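Chapter 14
The Workload of a Pitcher

What you will learn
How to count a pitcher's work and what each kind of count leaves out
Why rest days belong in the same record as pitches
How to read a season log and spot the stretch where trouble may begin
How to plan a week for a starter and for a reliever

Key terms: pitch count, high-stress inning, warm-up load, season log, turn, long toss

Open the back pages of almost any old team scorebook and you will find a coach's pencil marks in the margin. Some are tallies, five strokes to a bundle. Some are just names with a circle around them. Those marks are a coach trying to answer the best question in this whole subject: how much has this arm done, and how much can it do tomorrow?

I love this question. It sits right where the body meets the scoreboard, and you can start working on it with a pencil and a ruled page. In Chapter 13 we followed a single pitch from the leg lift to the follow-through. Now we step back and look at what happens when that motion is repeated over an afternoon, then a month, then a whole season. The motion stays much the same. Everything around it changes, and that is where the fun is!

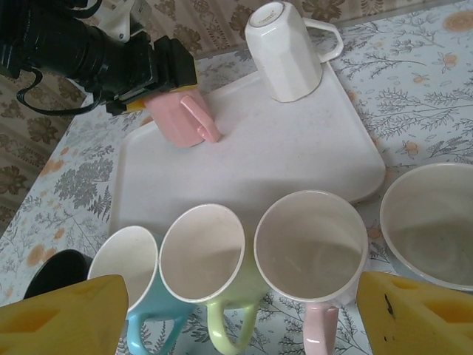
Start with the simplest tool, the pitch count. One pitch, one mark. A starter who goes six innings and throws 100 pitches has done a very different job from one who goes six innings on 72, even if both gave up two runs and both walked off to the same applause. The box score treats them as twins. The pitch count does not, and once you begin keeping one you will watch games differently. A long foul-ball battle with the number eight hitter stops being a break in the action and becomes one of the most interesting parts of the inning.

A count by itself still leaves a great deal out. It says nothing about how hard the pitches were, whether there were runners on, how long the pitcher sat between innings, or how many throws came before the first batter stepped in. We will add these back one at a time as the chapter goes on, so don't worry if the first log you keep looks thin. It is supposed to.

Opening case: the Flillside log

Felista Were took over the pitching staff at Flillside with a small roster, a long schedule in the Trolar League, and a box of scorebooks from earlier seasons. She had no tracking equipment. What she did have was the habit of writing things down, and in her first spring she asked every pitcher to keep a personal page with four columns: game pitches, warm-up throws, practice throws, and how the arm felt the next morning on a scale from one to five.

The pitchers grumbled for a week or two. Then they got competitive about it (pitchers get competitive about everything), and the pages filled up.

Her top starter that year was Emmanuel Massawe, a left-hander with a slow, easy delivery and a changeup that hitters hated. By the end of the schedule his page showed 1745 game pitches. Were had set 2000 as the most she wanted from any one arm, so on paper he had finished with room to spare, and she was pleased.

Then she added the other columns. His warm-up throws and practice throws together came to more than his game pitches. His morning scores, mostly fours in the first half of the season, had slipped to twos during one crowded stretch in May when rain had pushed several games together. He had never missed a start and never said a word. The page had been saying it for him, one small number at a time, and it took only a few minutes to find once someone laid the columns side by side.
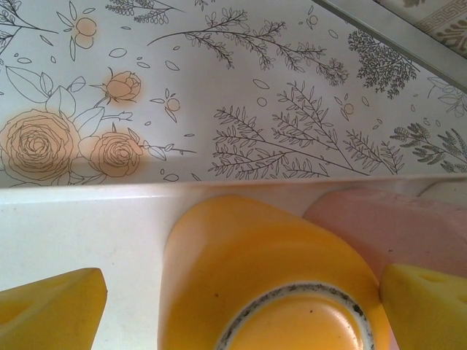

What the case tells us

Take the season total first. It was a reasonable number and it gave a fair picture of how much Massawe had pitched in games. It gave no picture at all of when he had done it. Spread evenly over the schedule, those pitches would have come with plenty of rest between turns. Bunched up, they meant short rest three times running, and this is where his morning scores fell.

Next, look at the throws that never reach the scorebook. A starter warms up before the game and again before each inning. A reliever may get loose in the fourth, sit down, get loose again in the sixth, and never come in. The official record of that reliever's day is a blank line. The shoulder would tell it differently. Were's name for these days was "ghost outings," and she began writing them on the page in red. 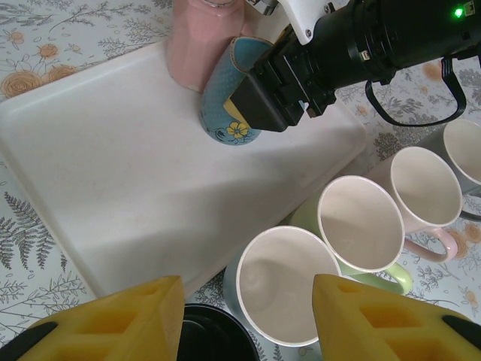
Her second season, then, was run on a different plan. She kept the same ceiling for game pitches but stopped treating it as the main number. Each pitcher now had a weekly total that took in every throw made at more than easy effort, and a starter whose morning score dropped below three had his next bullpen session cut in half. When games were moved for weather, the log was the first thing she looked at, before the opponent and before the standings.

She also changed where the counting happened. At Kordestani Field, where the team played its home games, the bullpen runs down the left field line and is hard to see from the dugout. A student sat out there with a clicker and a Grelteo notebook and wrote down each warm-up throw as it was made. It is a wonderful seat, by the way. If you ever get the chance to keep a bullpen log, take it, and listen to the glove as well as watching the arm.
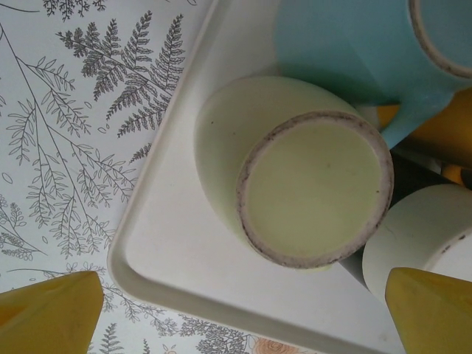

A word of caution before you start your own. One pitcher's log is one pitcher's log. The ceiling Were picked was a coach's judgment for her own college-age staff, and it should not be copied onto a younger team or a different league. Youth players in particular should follow the limits set by their league and the advice of a doctor or athletic trainer. A log can show you that a pattern has changed. Finding out why takes a conversation with the player, and sometimes an examination.

Before you read on

Choose a game you can watch from the first pitch, live or recorded. Rule a page into nine rows. For each inning, mark every pitch thrown by one starter, and put a small dot over any pitch made with a runner in scoring position. Leave a wide margin on the right for notes. Keep the page, as you will need it for the exercise on high-stress innings in Section 14.2.

14.1 Counting Pitches by Hand

The paper method uses a tally row for each inning and a running total at the right. Write the total at the end of the half inning, while the fielders are jogging in, and check it against a second counter if you have one. Two people scoring the same game will often disagree by a pitch or two, most often on a foul tip or a checked swing. When that happens, go back to the last inning where your totals matched and work forward from there.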